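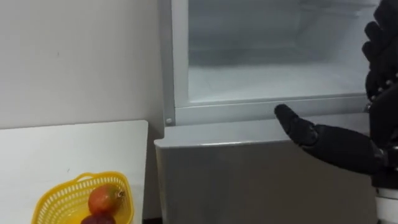 Start > Haushalt > Küche > Kühlschrank

Seite drucken | Per E-Mail senden

Ich hab's wieder viel zu lange vor mir hergeschoben, aber am 27. Juni war Schluss mit den Ausreden: Das obere Fach vom Kühlschrank musste dran. Reif am Boden, so ein weißlicher, pudriger Belag, der eigentlich ganz hübsch aussieht, wenn man nicht selber der Mensch mit dem Lappen ist. Luminița meinte am Telefon, ich soll bloß nicht mit dem Messer rumkratzen. Hatte ich auch nicht vor! (Na gut, im Mai schon. Sprechen wir nicht drüber.)

Mein Plan war also: alles raus, Stecker ziehen, Handtücher auslegen und dann Geduld haben. Geduld liegt mir nicht so, deshalb kam noch eine Schüssel mit heißem Wasser ins Fach, Tür auf und fertig. Über 42 Minuten hab ich gewartet — mit drei Tassen Kaffee ging das einigermaßen.

Was mich an dem Gerät am meisten nervt, ist übrigens der helle Plastikrahmen unten am Fach. Der steht als Kante hoch, und dahinter sammelt sich alles, Krümel, Wasser, einmal sogar Erbsen. Da komme ich nur mit einer alten Zahnbürste hin.

Das Obst hat bei mir inzwischen seinen Platz auf dem weißen Tisch gleich daneben, im gelben Korb mit den vielen kleinen Löchern. Ich mag den sehr, er hat sogar einen kleinen gebogenen Griff, und man kann ihn mitsamt Inhalt einfach unter den Wasserhahn halten. Die dunkelrote Frucht darin hat Ratih mitgebracht, die kommt nie mit leeren Händen.
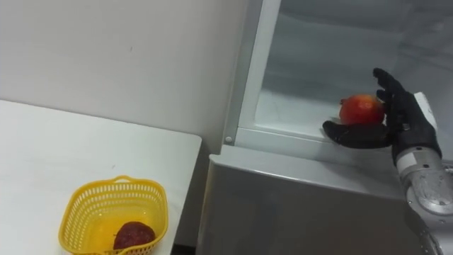 Und der Spalt?

Zwischen Tisch und Kühlschrank ist so ein schmaler dunkler Spalt, und ihr könnt euch denken, was da alles reinfällt. Traian schwört auf einen Kochlöffel mit Socke drüber. Ich hab's probiert und fünf Flaschendeckel rausgeholt, dazu einen Einkaufszettel, auf dem nur »Essig« stand. Den Essig hab ich dann auch gleich noch gekauft — zum Auswischen vom Fach, ein Schuss ins lauwarme Wasser reicht völlig.

Falls jemand einen Trick für die Plastikkante kennt, schreibt mir bitte!

Diese Seite verwendet Cookies. Mit der weiteren Nutzung stimmst du dem zu. OK | Mehr erfahren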